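Hands First

Inside the Clamwood workshop where people teach machines to clear a table

The bowl goes on the plate. Then the bowl comes off the plate. Then it goes back on. By midmorning I have watched this so many times that I've started to have opinions about it, which hand should lead, how far the fingers ought to open, whether the plate is a little too close to the edge. Everybody who sits in on a session ends up with opinions, I'm told. Usually before the first coffee break.

Histico rents one long ground-floor room in Clamwood, concrete floor, shelving on both sides, cables. Too many cables. The company is small and makes no robots of its own. What it sells is demonstrations: hours and hours of people doing ordinary jobs with a pair of grippers, recorded, checked, boxed up and sent to whoever is training an arm that week. Table setting this month. In June it was folding, and the people who did the folding still talk about it like a bad winter.

The method is simple enough to explain in a breath. You hold a gripper in each hand. You do the job. The cubes on the grippers carry square black-and-white patterns that a camera can find and follow, so the computer knows where each hand went and at what angle, and a robot gets shown the same motion later. No joystick, no code. You just clear the table, but with somebody else's fingers.

Two fingers, to be exact. That's the hard part.

Learning to be clumsy

New hires get 15 minutes of free play before anything is recorded. They all do the same thing: pinch their own sleeve. Then they try for a glass, and it skates away from them, and there's a silence.

A human hand cheats all day long. It feels the rim before it grips, shifts, catches the slip with a fingertip you weren't even thinking about. With a gripper all of that is gone. You see the rim, you go for the rim, you close. If you were wrong you open up and go again. The early hours are miserable, then something settles and people stop looking at the gripper and start looking at the bowl. The trainers watch for that shift. One described it to me as the moment a kid stops staring at the handlebars.

There are rules, taped to the wall by the door in very large type. Don't rush. Don't talk with your hands (this is the one everyone breaks). Don't fix a mistake in a way a machine couldn't. If the glass tips, no saving it with an elbow. Start clean, finish clean, grippers back to the near edge of the table.

That last one seemed fussy to me until I saw some unusable sessions played back on a monitor. Same job, same objects, but the person drifted off at the end, scratched a knee, turned to say something. A model trained on enough of that will learn to scratch a knee. Or try.

What a bowl wants

The table is blue and it runs long, and most of it goes unused. Work happens up close, in the reach of a seated person. I asked why bother with so much table then and got a shrug, plus a longer answer about how a robot's idea of "far away" has to come from somewhere.

The bowl job goes like this. One hand works the bowl while the other waits nearby, ready to steady the plate if it's needed. A finger goes inside the rim, the other stays outside, close, lift. Simple. Except bowls are curved, and the grip that holds on one side of a curve lets go on the other, and a plate under the bowl likes to come along for the ride. Good demonstrators find the angle without thinking about it. Bad ones find it too, but differently each time, and the differences are what costs you.

Or maybe not! This is where the room splits. One camp wants every demonstration alike, one tidy grip, repeated until the machine can't help but copy it. The other camp wants mess. Left hand, right hand, bowl near, bowl far, glass in the way, a bit of hesitation left in. Both camps eat lunch together and the arguement goes on over the sandwiches. I heard it two days running, nearly word for word.

The glass is its own misery. Clear things are hard for cameras, and the people here talk about glassware the way sailors talk about fog. You can see it fine. The machine sees whatever is behind it, bent. 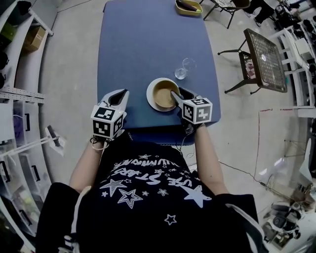
The long middle of the day

A full set for one task is 500 good runs. Good is doing a lot of work in that sentence. Runs get thrown out for a gripper that slips out of view, for a pattern hidden behind a wrist, for a cord that snags. They get thrown out for being too fast. Nobody gets docked for it, which wasn't always so, and the demonstrators I spoke to brought that up before I did.

They work in blocks of 25 runs, then switch off. Wrists go first. Then the lower back, then concentration, and concentration is the one that shows up in the data. There's a look people get. They place the bowl perfectly and have no memory of it.

Some hum. One demonstrator told me they pretend to be setting up for a dinner party with guests they can't stand, and takes a certain care over it. Another counts backward in a language they're learning. The pay is decent for Clamwood, a town that used to pack fish and now mostly doesn't, and several of the best hands in the room came from jobs where good hands mattered. Cake decorating. Net repair. A nail salon out by the bypass. The company never set out to hire that way, it just kept hiring the people who tested well.

I tried it. Of course I tried it. They gave me a bowl and a plate and a lot of patience. I got the bowl up on my fourth go, felt enormous pride, and then could not for the life of me put it down. Setting down is worse than picking up. You have to let go of a thing you can't feel, at the height you only think it's at. Mine landed with a crack that made people look around. It survived. The run did not.

Where the motions go

Most of the sets made here end up in Iltport, 8 hours off by road, where a lab runs a two-armed machine called Begum. Begum has never been to Clamwood. All it gets is the movement, plus the pictures, on a hard drive or over the wire.

I went to see it. Watching Begum reach for a bowl after a week of watching people do it is odd, a bit like hearing your own accent from a stranger. It waits at the near edge. It goes in with one finger over the rim. There's a tiny pause before it closes, and I knew that pause, I'd seen it on a dozen mornings. Someone in a rented room had stopped there to be sure.

It isn't reliable. The lab says so freely. Swap the bowl for a deeper one and Begum fumbles, move the glass to the wrong spot and it sulks with its arms half out until someone resets it. The remote rig is there for those times: an operator takes over from across the room, walks the arms through the bit that went wrong, and hands control back. Those corrections get saved too. Some of the engineers think they're worth more than the clean runs, because they show a way out of trouble and the clean runs only show what it's like to never be in any. Others think it's a good way to teach a machine to get in trouble. More sandwiches, presumably.

Nobody in either town would give me a date for a robot that clears your table at home. I asked every way I could think of. What I got was lists of things that still don't work: wet plates, stacked plates, forks (forks!), anything with a lid, anything a child has touched.

Back in Clamwood the next job is already on the schedule. Cups with handles. The trainers are dreading it, the demonstrators are curious, and somebody has gone out to buy a great many mugs.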